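Skulham workshop notebook
06/07/2019
Posted by the sound and lighting bench

We use cookies to remember your settings. By continuing to read this notebook you accept them.

Entry: Achari room, stand-up nights, vocal chain

Carried over from the January entry: comics complain that the wedge sounds boxy and that they can't hear the room. Two separate faults. Treated them separately this time.

Fault one, the wedge. Swept the monitor send with the house mic on its stand at center stage, then handheld at chest height. First ring at 200 Hz, second at 600 Hz. The 200 is the stage itself – the hollow riser sounds like a drum when the wedge sits directly on it. Put the wedge on the foam pad from the Vekville kit and the ring dropped well below the point where anyone would ask for it. Left a narrow cut at 600 on the send only. Mains untouched.

High-pass on the vocal channel was off. Somebody had it off for the sketch group, who used the same channel for a keyboard. Back on. Please save the sketch group's settings under their own name.

Fault two, hearing the room. Laughs arrive late and dull at the mic position. Measured about 31 ms for the return off the back wall, which matches the tape measure near enough. The curtain on that wall was drawn for the music night in January and stayed drawn. Opened it halfway. Speech still reads clean in row one, and the laugh comes back brighter. Fully open gave a slap on hard consonants, so halfway is the mark. Tape is on the rail.

Handheld noise: the older Kovodska mic thumps when the comic pulls it off the stand. Clip is too tight. Swapped it for the wider clip and filed nothing. The newer one is fine. Cable is still the short one, and a tall act who paces will reach the end of it stage left.

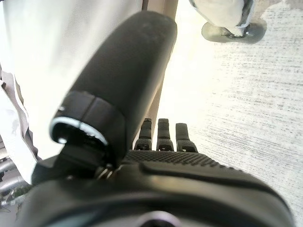
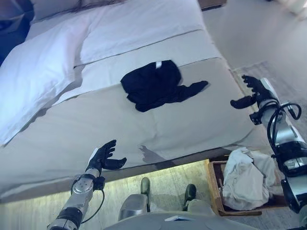
Light cue for time: the red lamp at the back is visible from center but not from far stage left, where the pillar hides it. Moved the bracket over to the next hole. Visible from everywhere now except the stool when seated. Acts who sit need to be told before they go on.

Recording feed: 19 sets on the drive, all peaking too hot on the audience pair. Brought the pair down 6 dB and panned it narrower. The vocal track is usable on all of them. Don't normalize before editing – it pulls up the fridge behind the bar.

Still open:
- longer mic cable
- second foam pad, if Vekville has one
- check the 600 cut again with a full house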